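Josué Fontes washes up for four people and owns no dishwasher. His flat in Heddale has a kitchen with two cupboards and a short run of worktop, so the rack has to come out at 7 and be gone again by 8.

He went through a few before he settled on wire. Solid trays held water and took up the whole side -- a wire rack lets it drip straight through, and he can lift it with one hand. 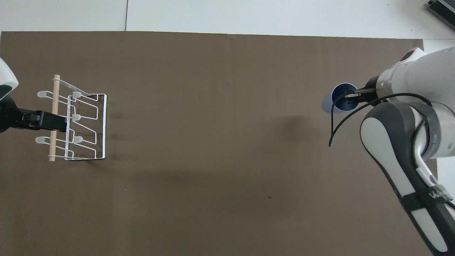
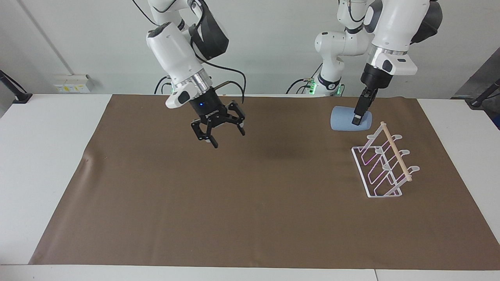
Cups go in first, upside down. Plates follow, then anything with a handle. Sponges get wrung out hard and stood somewhere with air round them, never left in the bowl. Fontes changes his every couple of weeks and keeps the old one for the bin lid.

Look at the tips of the wires before you buy. Bare ends rust and mark the plates, and caps are cheap to replace -- Coutinho, the hardware shop by the station, sells them loose.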